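From: Shih-chieh Tsai
To: relta-users
Date: 23rd June
Subject: Re: [relta-users] Wrist camera only, and the policy learns the table

Hello Emiko, hello all,

Thank you for the careful questions. I answer between your lines, and after that I write a longer part about the grid, where I think my first message was not clear enough.

Emiko Hirose wrote:
> I read your note on the wrist-only policy with interest. I have
> two doubts. First, you write that the policy "uses the table",
> but you do not say how you separate this from ordinary
> overfitting to the start pose. We also saw a policy at Koyama
> that looked smart and was only replaying the mean trajectory.

This is a fair doubt. We changed the start pose in every test episode, and the start poses were drawn from a wider box than in training. A policy that replays the mean trajectory should miss the brush by the same amount each time, in the same direction. Ours did not. The error depended on which lines the camera could see in the first second of the approach. Tomomi Wada made the plot for this and I will ask her to put it in the shared folder, with the axis labels corrected.

> Second, is the effect still there with more data? With a small
> set I would expect any network to grab the easiest feature.

We trained on 2000 episodes and again on 4000, with the same network and the same number of steps. The success rate went up with more data, as one hopes. But the difference between the normal table and the changed table did not become smaller. I was surprised by this and repeated the larger run with another seed before I wrote to the list. The second seed agrees. I do not want to claim more than that, because two seeds are two seeds.

> Did you try simply removing the tape?

Yes, please see below.

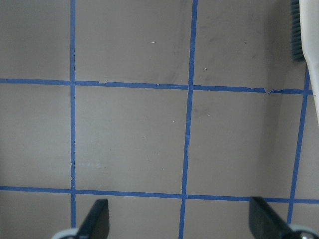 For those who were not in the earlier thread, our question is how much a policy with only a wrist camera depends on fixed marks on the work surface. The task is small: find a tool on the table, grasp it by the handle, and put it in a holder. We have no camera on the base or on the ceiling, so when the gripper goes low, the policy has very little to tell it where it is. The blue tape was put there for the people who reset the table between episodes, so that they could place the tools by cell. We did not plan it as an input. However, at the height where the approach begins, the tape lines can fill much more of the view than the tool does, and when the brush is up in the corner with part of the handle outside, the lines are the strongest thing the network has. Also they are not a regular pattern. The right vertical line leans so much that the cell beside it is a trapezoid, and one can find torn places in the upper horizontal line. For a person this is only untidy work with tape. For a network every crossing looks a little different from the others, so one crossing can be enough to know the position over the table.

We tested this in 3 conditions, with the policy frozen.

In the first condition we left the table as in training. This is the baseline.

In the second condition we removed all tape and cleaned the surface. Success fell, but the manner of failing was more interesting to me than the number. The arm went down at the correct speed and opened the fingers at the correct moment, and it closed them beside the handle. The offset was mostly sideways. Depth was nearly not affected.

In the third condition we put the tape back, but straight, measured with a ruler, every cell a square. I expected this to be in the middle between the other two. It was worse than no tape. Setsuko Honda's explanation is that with no tape the network falls back on the tool itself, but with straight tape it still trusts the lines, and the lines now tell it something false. I believe she is right, but we do not have a clean experiment that shows it. If somebody has an idea for such an experiment, please write.

Chin-lung Hsu asked me off-list if masking would solve the problem. We tried to paint over the blue pixels during training with a color sampled from the gray near them. It helps in the second condition and helps less in the third. My suspicion is that the mask leaves a soft edge where the tape was and the network reads the edge. A better mask may remove this. What worked best for us so far is more primitive: we pulled up the tape and laid it again 4 times during data collection, each time without measuring. With this the policy lost a little on the baseline and almost closed the difference in the other two conditions. It costs some roll of tape and an afternoon.

Limits, so that nobody builds too much on this. It is one table with one matte surface, one gripper, and one kind of task. The lighting was also not even, it is brighter on one side, and we did not vary it, so the shading can be a second cue of the same kind. I looked only at the tape because it is easy to remove. I would very much like to see the same test on the Prisano setup, where as I understand the surface has no marks at all but the lamp is fixed.

A practical point for Relta users: the loader option that crops the lower part of the wrist view, to hide the fingers, was off in all our runs. Emiko, if you had it on at Koyama, our numbers should not be compared directly. With the crop, the network also loses the part of the lines between the fingers, and I do not know in which direction this changes the result.

I will send the training configuration under the name Meltatard, the same name as in October, but please do not use the October file, it has a wrong normalization for the gripper opening.

With best regards,
Shih-chieh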